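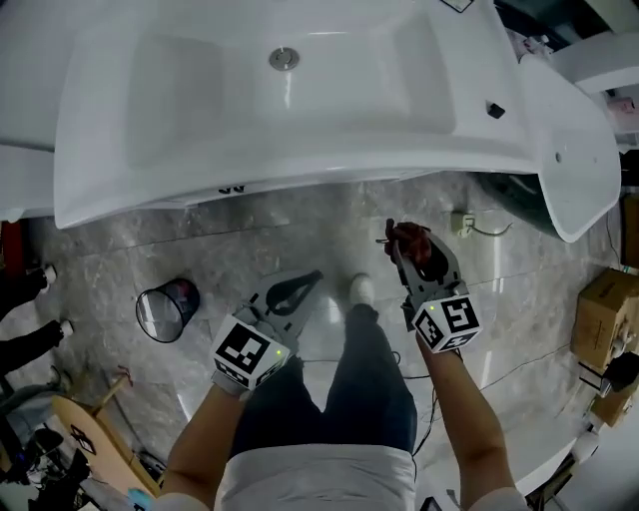
Zeltdale, November

Solids Handling, Unit 4
Storing and discharging bulk powders

Bring this handout to the Sunday session along with your notes from Unit 3. The worked numbers below are the ones we will use on the board. Symbols follow the list in the course packet, and all densities are in kilograms per cubic meter unless stated.

4.1 Why powders are treated separately

A powder is a mass of solid grains with gas in the gaps between them. It can be poured like a liquid, but it can also hold a slope, carry a shear load while standing still, and remember how hard it was pressed. A liquid does none of these. Most trouble in storage comes from designs that treat the powder as if it were a thick liquid.

The property called "flowability" on a supplier's sheet belongs to the powder and the equipment together. The same lot of material may run freely from a steep stainless cone and refuse to leave a shallow painted one. Ask what test was used before relying on any single number.

4.2 Bulk density

Particle density is the mass of a grain divided by its own volume. Bulk density is the mass of the powder divided by the whole volume it fills, gaps included. We need two values of bulk density:

Poured density – the powder is allowed to fall gently into a measuring cylinder and is not disturbed.
Tapped density – the same cylinder is tapped until the level stops dropping.

Worked example, Powder A. A sample of 133 g is poured into a cylinder and reads 200 mL. After tapping it reads 174 mL.

Poured density = 133 / 200 = 0.665 g/mL, or 665 kg/m3
Tapped density = 133 / 174 = 0.764 g/mL, or 764 kg/m3

The Hausner ratio is tapped density over poured density:
764 / 665 = 1.15

The Carr index is the difference between the two, divided by the tapped density, as a percentage:
(764 – 665) / 764 = 13 percent

Worked example, Powder B. The poured density is 527 and the tapped density is 764.

Hausner ratio = 764 / 527 = 1.45
Carr index = (764 – 527) / 764 = 31 percent

Both powders finish at the same tapped density, so a full, settled drum of either weighs the same. They will behave very differently on the way out. Powder A should pour well. Powder B is cohesive: its grains stuck together in a loose, open structure when poured, and tapping broke that structure down. A high ratio is a warning to run a shear test. It does not give you an outlet size.

Common mistakes in the lab: reading the cylinder while the surface is still sloped, scooping from the top of the container only, and reusing a sample that has already been tapped. Once tapped, a cohesive powder will not go back to its first poured volume without being broken up and poured again.

4.3 Flow patterns in a hopper

There are two main patterns.

Funnel flow. The powder moves only in a channel above the outlet. Material near the walls stays where it is until the level falls, then slides in from the top. The first powder in may be the last out, and if it is cohesive enough it does not come out at all. The empty channel left in the middle is called a rathole.

Mass flow. All of the powder moves whenever any is discharged. This requires a hopper steep enough and smooth enough for the powder to slide along the wall, and an outlet large enough to prevent arching. The feeder must also draw from the full area of the outlet. A partly opened slide gate is enough to turn a mass flow hopper into a funnel flow one.

Funnel flow is not always a fault. For coarse, free-flowing material that does not spoil and does not need to stay mixed, it is cheaper and takes less headroom. Use mass flow for cohesive powders, for anything that ages in storage, and for blends that tend to separate.

4.4 Arching and the outlet size

An arch is a bridge of powder that supports itself over the outlet. Two kinds are seen. A mechanical arch forms when large grains wedge against each other, and is avoided by making the outlet several times wider than the largest grain. A cohesive arch forms when the powder has gained enough strength under load to hold its own weight across the opening.

For a cohesive arch over a round outlet, the minimum diameter is

B = H × f / (ρ × g)

where H is a factor that depends on the hopper angle, f is the unconfined strength of the powder at the critical point in pascals, ρ is the bulk density, and g is 9.81 m/s2.

Example. Take H = 2.2, f = 1,300 Pa and ρ = 665.

B = 2.2 × 1,300 / (665 × 9.81) = 0.44 m

This is a large opening for many plants. The choices are to accept it and fit a feeder that can handle it, to use a slotted outlet, or to reduce the strength of the powder by keeping it drier or storing it for less time. A slot can be narrower than a round outlet for the same powder, and half the round diameter is a usual first estimate.

Note that the density is on the bottom of the fraction. A light powder needs a bigger outlet than a heavy one of equal strength.

4.5 Pressure in a tall bin

In a tank of liquid, pressure at the base rises in proportion to depth. In a bin of powder it levels off, as the walls carry part of the load through friction. The vertical stress at depth z in a round bin of diameter D is given by the Janssen equation:

σ = (ρ g D / 4 μ K) × (1 – exp(–4 μ K z / D))

Here μ is the wall friction coefficient and K is the ratio of horizontal to vertical stress.

Example. D = 2 m, z = 8 m, ρ = 665, μ = 0.4, K = 0.4.

Limit at great depth: 665 × 9.81 × 2 / 0.64 = 20.4 kPa
At 8 m: 20.4 × (1 – 0.077) = 18.8 kPa
A liquid of the same density at 8 m: 52.2 kPa

Making this bin taller would add very little to the stress at the bottom. The load has gone into the wall as a downward drag, and the wall has to be designed for it. Bins have buckled from this load when the designer checked only for bursting.

The equation is for a static fill. When discharge begins, the stresses shift, and the pressure where the straight section meets the cone can rise well above the static value. Use a recognized design code for real structures. The equation is fine for homework.

4.6 Time, moisture and temperature

A powder left under load gains strength. The rate varies widely. Some materials are unchanged after a week and others set overnight. Where a bin will stand full over a weekend, run the shear test with the sample held under load for the same period.

Moisture adds liquid bridges between grains. Soluble materials are worse, since the liquid dissolves a little of the surface and leaves a solid bridge when it dries. Going back and forth between warm days and cold nights moves water through the bin toward the colder wall, and this is where lumps are usually found.

4.7 Flow aids

Fix the hopper geometry first. After that:

Vibrators help only while the outlet is open. Run against a closed outlet, they pack the powder tighter.
Air pads work on fine powders. On coarse ones the air escapes through the gaps and does nothing useful.
Glidants such as fumed silica coat the grains and keep them apart. Small amounts are enough, and too much can make flow worse.
Hammering the cone dents it, and the dents become ledges for the next blockage.

4.8 The Plerkitz problem

This carries over from Unit 3. The Plerkitz line receives Powder B in sacks and stores it in a funnel flow hopper above a screw feeder. The screw has constant pitch. Operators report that discharge stops after a weekend, and that product from the end of a run is lumpy.

Prepare the following:

1. Explain both reports using sections 4.3 and 4.6.
2. Find the minimum round outlet if f = 1,300 Pa and H = 2.2, using the poured density of Powder B.
3. A constant pitch screw fills at its back end and draws nothing from the rest of the slot. State how this affects the flow pattern and suggest a change to the screw.
4. List the tests you would ask for before ordering a new hopper, in the order you would want the results.

Show units at every step in part 2. Written answers go in the Ramasamy Lab tray before the session. For Unit 5, read the packet chapter on segregation and bring a calculator.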